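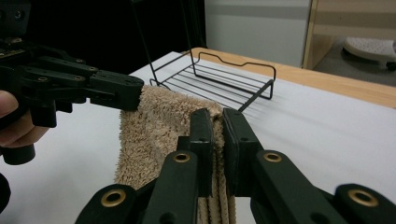 図1 ベージュ色のパイル地タオル

タオルの吸水性に及ぼす柔軟剤の影響
生活科学基礎演習 最終レポート
提出日:2026年8月28日
報告者:Elikem Dogbe

1. はじめに
下宿を始めてから、タオルが以前より水を吸わないと感じるようになった。実家では柔軟剤を使っておらず、下宿では毎回使っている。繊維の表面に柔軟剤の成分が残ると水をはじきやすくなるという説明は教科書にもあるが、どの程度の差が出るのか、また洗い直せば戻るのかは書かれていなかった。そこで本演習では、綿のパイル地を使って柔軟剤の有無と吸水の速さの関係を調べた。

2. 試料
試料には学内の売店で購入した綿100%のフェイスタオルを用いた。新品のタオルには仕上げ剤が付いていることがあるため、最初に洗剤のみで2回洗い、室内で干した。その後、端の縫い目を避けて正方形の試験片を切り出した。切り口からパイルが抜けるので、四辺をミシンで縫ってから使用した。縫う前の試験片で一度予備実験をしたが、糸くずが水面に浮いて読み取りにくく、この結果は集計に入れていない。

3. 方法
試験片を次の条件に分けた。
条件A:洗剤のみで洗濯
条件B:洗剤で洗濯し、すすぎの際に柔軟剤を規定量使用
条件C:条件Bと同じ処理の後、洗剤のみで1回洗濯
条件A、Bの洗濯は10回繰り返した。条件Cは条件Bを10回終えた試験片を用いた。洗剤と柔軟剤はそれぞれ同じ製品を通して使い、水は水道水とした。乾燥はすべて室内のつり干しで、乾燥機は使っていない。
吸水の測定には沈降法を用いた。水を張った水槽に試験片を水平に浮かべ、全体が水面下に沈むまでの時間をストップウォッチで計った。90秒を過ぎても沈まない場合は測定を打ち切り、「沈まず」と記録した。水槽の水は条件を変えるたびに入れ替えた。

4. 結果
条件Aの試験片は、水面に置くとすぐに裏側から色が濃くなり、どれも短時間で沈んだ。条件Bでは、中央は濡れても四隅が浮いたまま残るものが多く、打ち切り時間までに沈まない試験片もあった。条件Cは両者の間に入ったが、ばらつきが大きく、条件Aに近いものと条件Bに近いものがあった。
手触りについては、条件Bが最も柔らかく、条件Aはやや硬かった。ただし報告者一人の判断であり、条件を知った上で触っているため参考にとどめる。

5. 考察
柔軟剤を繰り返し使うと吸水が遅くなるという予想と、結果の傾向は一致した。柔軟剤の主成分である陽イオン界面活性剤は、親水基を繊維側に、疎水基を外側に向けて付着するとされる。条件Bで四隅が残ったのは、縫い目の近くでパイルが寝ており、水が入りにくかったことも関係していると思われる。四隅の影響を除くには、縫わずに済む大きめの布を使うか、水滴を落として吸い込まれる時間を計る滴下法を併用する必要がある。
条件Cのばらつきについては、洗濯機の中で試験片が重なっていた可能性がある。洗濯ネットを分けていなかったので、次に行う場合は一枚ずつネットに入れたい。
また、本実験では室温と湿度を記録していない。8月の室内干しは日によって乾き方が違い、測定時に試験片が同じ程度に乾いていたかは確認できなかった。測定前に質量を量っておくべきだった。

6. まとめ
綿のパイル地では、柔軟剤を繰り返し使用した試験片の吸水が遅くなる傾向が見られた。洗剤のみの洗濯を1回加えるとある程度戻ったが、未使用の状態まで戻ったとは言えない。洗い直しの回数を増やした場合の変化は今後の課題とする。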